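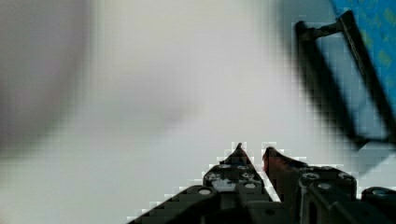
Vol. 8, p. 200

SCREW HEAD

The screw head is the enlarged end of a screw, by which it is turned and by which it bears upon the part being fastened. Seen from above, most heads on small screws are circular. Against a dark plate a bare metal head shows as a pale ring, and where the recess lies in shadow the centre appears dark.

Form. Heads are divided into those that stand above the surface and those that are sunk into it. The first group includes the pan head, the button head, the cheese head and the cylindrical cap head. The second consists mainly of the countersunk head, whose conical underside sits in a matching hollow, and the raised countersunk head, which has a slightly domed top. A cap head may also be placed in a counterbore, a flat-bottomed hole wide enough to admit it.

Drive. The recess that receives the tool is called the drive. The single slot is the oldest in common use and remains usual in furniture fittings and electrical accessories. Cross recesses help to keep the driver centred. Hexagonal sockets allow a compact head to be tightened with a simple angled key, and are common where plates are stacked and access is narrow. The type of drive cannot always be judged from a distance, and the size should be checked with the tool itself before any force is applied.

Finish. Steel heads may be left plain, plated with zinc or nickel, or blackened. Stainless steel is preferred in kitchens and out of doors. Paint should be cleared from the recess before a screw is withdrawn.

Collections. The Studell collection at Hivham holds 2,166 loose screws and bolts, sorted by head and then by drive. The catalogue was begun by Rocío Montecinos and revised by Benjamín Quiroga, who moved the blackened screws to a separate cabinet. Drawers 2 and 8 are closed to readers each August for cleaning.

See also: BOLT; COUNTERSINK; WASHER.

Further reading: C. Belhaj, Small Fastenings (Saavedra); I. Okoth, The Slotted Screw in Domestic Joinery (Brillon).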